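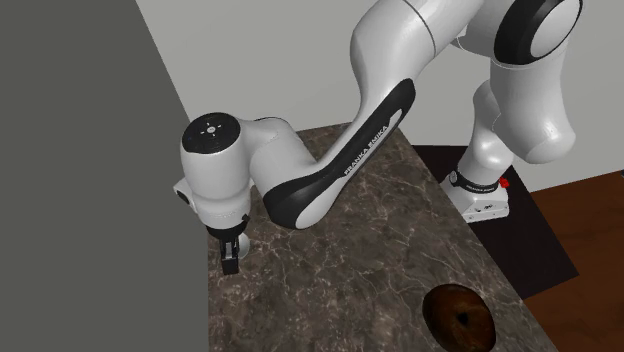 Tiempo de lectura: 4 minutos

Publicaciones > Música y medios > Documentos de trabajo

Abril | Área de Estudios Musicales, Observatorio Stotik

22 veces compartido

4. El estreno cedido: videoclips independientes y medios especializados

4.1. Delimitación del corpus

El corpus comprende 1471 videoclips publicados por 78 sellos independientes que distribuyen su catálogo audiovisual a través de la plataforma Relura. Se entiende por estreno cedido aquel en el que el sello concede a un medio especializado la primera difusión pública de la pieza, durante un intervalo pactado, antes de incorporarla a su propio canal. Quedan fuera los adelantos de menos de un minuto, las grabaciones de concierto y los vídeos con letra sobreimpresa, cuya circulación responde a un calendario distinto y ya fue tratada en la sección anterior.

La unidad de análisis es el videoclip y no la canción. Cuando un mismo tema cuenta con dos versiones audiovisuales, ambas se registran por separado, siempre que la ficha de depósito les asigne créditos de dirección diferentes. Esta regla afecta sobre todo al catálogo de Gbeho, sello que encarga con frecuencia una segunda pieza para acompañar la edición física.

4.2. Resultados generales

De los videoclips examinados, 1092 se difundieron mediante estreno cedido. La práctica se concentra en los sencillos de presentación y disminuye en los posteriores a la salida del álbum, para los que los sellos recurren de manera habitual a su canal propio. La diferencia se mantiene en los sellos de mayor catálogo y en los más pequeños, aunque en estos últimos la negociación suele recaer en el propio artista, sin intervención de una oficina de prensa.

El intervalo de exclusividad figura por escrito en una parte menor de los acuerdos. En los restantes se deduce de la correspondencia aportada por los sellos o de la marca temporal de ambas publicaciones. Conviene leer con cautela las comparaciones entre medios, dado que algunos modifican la hora de publicación al corregir un texto y no conservan el registro original.

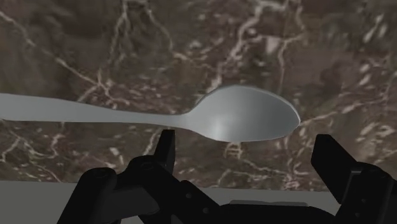
Petanport, abril

Figura 4. Cuchara y pinza robótica negra. Imagen generada por ordenador.

4.3. El caso de Petanport

La escena de Petanport presenta un comportamiento particular. Sus 22 sellos activos comparten un número reducido de realizadores, de modo que las fechas de entrega condicionan los estrenos en mayor medida que en el resto del corpus. Varios de ellos reservan la primera difusión para la prensa local y acuerdan una segunda presentación, con texto propio, en un medio de alcance nacional. El protocolo de codificación contabiliza estos casos como un único estreno cedido y atribuye la primicia al medio local.

Los textos que acompañan al estreno son breves y siguen una estructura estable: identificación del artista, lugar de rodaje, una declaración sobre el origen de la canción y mención de las próximas fechas en directo. La declaración procede con frecuencia de la nota de prensa y se reproduce sin cambios. Los medios locales añaden información sobre el rodaje que no consta en la nota, en especial cuando este se realizó en recintos deportivos, mercados o salas de la ciudad.

4.4. Limitaciones

La base depende de los depósitos efectuados en Relura y no recoge las piezas retiradas por el titular antes de la consulta. Tampoco se dispone de cifras de reproducción homogéneas, pues cada medio emplea un reproductor y un criterio de cómputo propios. La relación entre estreno cedido y asistencia a conciertos se aborda en la sección 5, a partir de los datos de venta anticipada facilitados por las salas.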